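Kikwood Robot Club: how does a robot pick stuff up??

December 2021

Hi new kids (and old kids). Read this before Tuesday club. It's short. Written fast, sorry about the spelling.

What we're doing this year

Bin picking! A bin full of mixed-up things. The robot has to reach in, grab one thing, lift it out, put it down somewhere else. Then again. Till the bin is empty.

Sounds easy. You do it every time you dig in your backpack for a pencil. For a robot, pretty hard.

Why is it hard?

Your hand feels things. You can shut your eyes and know a spoon from a sock. Most grippers can't do that. A gripper is the robot's hand, mostly two fingers that open and close.

Then there's the seeing part. A camera gets you a flat picture, all colored dots. The computer has to work out which dots go together. Is that one thing or two? Where does it stop?

And stuff is on top of other stuff. Pull the bottom one and everything slides.

The really mean objects

Clear things. Light goes right through, so the computer sort of sees whatever is behind. Try it at home: put a glass on a patterned tablecloth and look thru it.

Shiny things. They have bright spots that move when you move. Confusing.

Skinny things. Not much to grab. Fingers a tiny bit off = miss.

Round things. They roll!

How a pick goes

1. Look. Computer finds something it thinks it can grab.

2. Plan. Which way does the arm bend to get there? Can't go through the walls of the bin. Can't whack its own cables either.

3. Reach in. Slow near the bottom. The arm has joints, like your shoulder, elbow and wrist, and they all have to turn the right amount together.

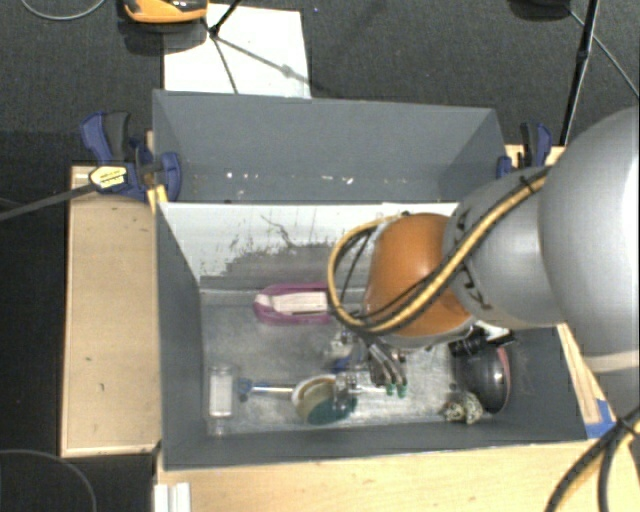 4. Squeeze. Too soft, it drops. Too hard, crunch. Ask Odukoya team about the yogurt cup.

5. Lift and check. Is anything in the fingers? If no, go back to step 1. You will go back to step 1 a lot.

Words to know

Arm: the long part with the joints.
Gripper: the hand.
Joint: where it bends.
Grasp: one try at holding something.
Clamp: holds the bin still so it doesn't scoot when it gets bumped.

Teams

Three teams, Bistent, Odukoya and Kestau. Our coach Štěpánka Halás has the list. We want nearly 2000 tries done before the spring meet in April, so every team needs to keep it's notebook neat. Write down misses too! Misses are how we find out what to fix.

Each team gets 6 turns per club day. When your turn is over it's over, no begging.

Rules

Hands OUT of the bin when the arm is on. Always.
Hair tied back.
Know where the red stop button is before you start.
No snacks by the cables.

Try it at home

Get a box, a pair of kitchen tongs and some junk from a drawer. Close one eye. Pick things out with only the tongs, and have somebody write down your misses. Bring the paper Tuesday and we'll put it up on the wall.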